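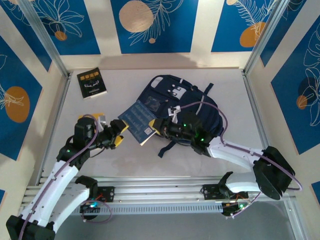

**12 Mar 2022, ball log, entry 1252**

Picking up where the January pages left off, with the Jitlow match balls that keep coming back soft. I promised the folks over at Cervantes that I'd have something sensible to tell them before the spring season gets properly going, and I'm happy to say I'm a good deal closer than I was at breakfast (which I skipped, so lunch was enormous, and the handwriting in the afternoon tables suffers for it. Sorry!).

For anyone coming to this cold: the complaint is that the balls are fine at kickoff and noticeably dead by the second half. The referees check them beforehand and they pass. The coaches blame the pumps, the pump people blame the valves, and I've gone back and forth on it so many times that I finally decided to stop guessing and do a long, dull, careful test.

**What I did**

- Took 11 balls out of the Cervantes bag, numbered them with the paint pen near the valve, and let them sit in here overnight so they'd all start at room temperature.
- Pumped each one to the same reading on the Vokent gauge, took the needle out, waited, and read it again. Wrote down both numbers.
- Left them alone for 36 hours on the rack. Nothing touched them. I did move the space heater to the other end of the room, after remembering what it did to the futsal test.
- Read them all again, same gauge, same needle, same order.

The order matters more than I used to think. Every time you push the needle in you let out a little puff, and if you dither over it you let out a bigger one. I've gotten into the habit of wetting the needle, going in straight, counting to two and coming out. If you're the next person to do this, please do it the same way, even if you think you have a nicer method. Put your nicer method in a separate entry and I'll read it with real interest.

**What I found**

Eight of the balls held beautifully. I mean it, hardly any change at all, and these are balls that have been kicked around a muddy field all fall. Ball 4 and ball 9 dropped a lot, and ball 7 dropped some. When I put soapy water on the valves, 4 and 9 bubbled right at the rim of the rubber, and 7 did nothing I could see, so I think 7 is a slow leak in the bladder or at the seat where the valve is glued in. I dunked it in the sink and gave it a squeeze and still saw nothing. It's on the shelf by the window with a question mark on it.

So it looks like valves for two of them, and I'd like to try the Cadari replacements, the softer ones with the longer plug. I have a small stock in the second drawer. They go in with a drop of silicone oil and a fair amount of bad language, and you do need the proper insertion tool. The knitting needle trick works on the cheap training balls but I tore a valve that way last year and won't be doing it on a match ball.

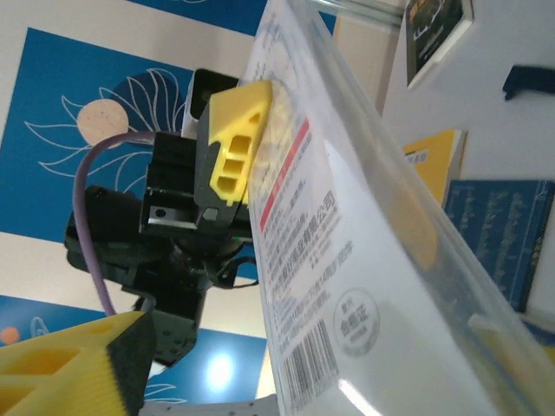 The other half of the question is whether the good eight stay good when somebody is really hitting them. A ball sitting on a rack isn't a ball in a game, after all, and the complaint was about second halves. Next job is the kicking rig: 2000 strikes per ball at the medium setting, reading the pressure at the start, at the halfway mark and at the end. I'd like to do two of the good ones (1 and 6, they have the least scuffing) and then ball 4 with its new valve in. If 4 keeps up with the other two I'll be very pleased and we can do the rest of the bag the same way.

Things to watch on the rig:

- The boot plate was loose again. I tightened it and put a paint mark across the bolt so we can see if it turns.
- Spin the ball a quarter turn between sets so the same panel doesn't take all the punishment. I forgot on the last run and we ended up with a very sad-looking panel.
- Valve goes to the side, never facing the plate.
- Let the ball rest before reading it. It warms up from being hit and the gauge flatters it.

One loose thought, which I'll put down before I lose it. The Cervantes bag lives in an unheated shed, and they pump up indoors in the clubhouse, then carry the balls out into the cold. Some of that softness might be nothing more than cool air in the bladder. I could test that easily enough with the old refrigerator, if whoever has their lunches in there would give me a shelf. I'd want to do it with the good balls only, otherwise I'll be chasing two things at once, and I've done that before and filled six pages with nonsense.

**Still to do**

- Change valves on 4 and 9
- Second long rest for ball 7, pumped a bit firmer
- Check the Vokent gauge against the big dial one, it has been dropped at least once that I know of
- Write back to Cervantes and ask them to stop leaving the needle in while they chat
- Order more silicone oil, the bottle is down to the last inch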